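Merging two teams: one manager or two?
Forum: Organisation design and change

catbridge_ops wrote:
We are joining our billing and customer service teams at Chettiar in April. Together that makes 63 people. The draft chart has one head of department and five team leads. I would keep two managers for the first year, but my director wants one from day one. Has anyone done this?

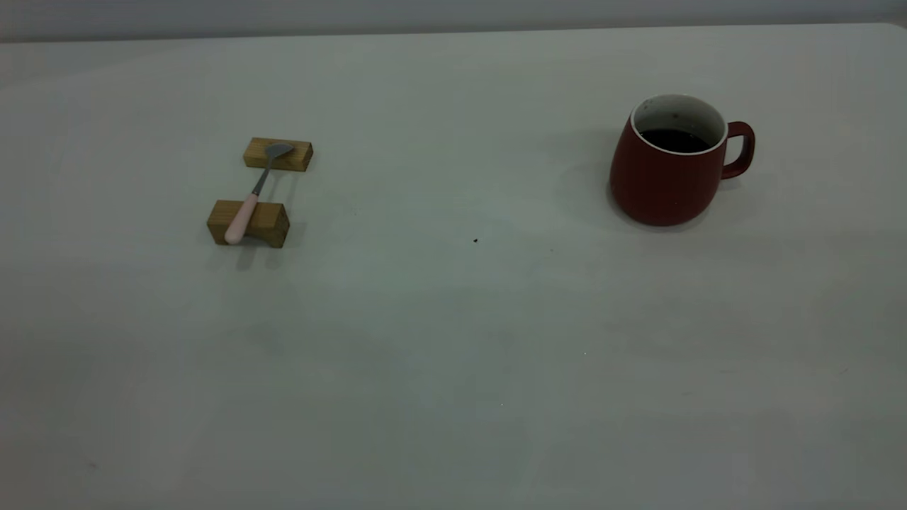

Kamil Kadlec wrote:
One manager. We kept two when we merged the depots at Elier and people carried on asking their old boss for everything. Holiday requests went to whoever was likelier to say yes. It took 18 months to sort out.

fenline wrote:
I don't agree with Kamil. Billing work and phone work have different busy periods. If the single manager comes from one side, the other side loses its best people by summer. Two managers with a written split of duties worked well for us, and we were more than 300 staff at the time.

Kamil Kadlec wrote:
Who settled it when the two of them disagreed?

fenline wrote:
The director. It came up perhaps twice.

Kamil Kadlec wrote:
Then your director had more spare time than ours.

catbridge_ops wrote:
Ours has very little. She already has nine people reporting to her.

mossop_j wrote:
Before you argue about the top box, look at the team leads. Five leads for that many people is thin, especially if they still take calls themselves. At Cleltik we had a ratio like that and one-to-ones stopped within weeks. I would ask for two more leads and accept the single manager.

fenline wrote:
I could live with that, provided the job is advertised to both sides.

catbridge_ops wrote:
It will be, the union asked for the same. I'm seeing the director on Tuesday and will raise the team leads first. Does anyone have a written split of duties they could send me, in case she changes her mind?

fenline wrote:
Sent you a message.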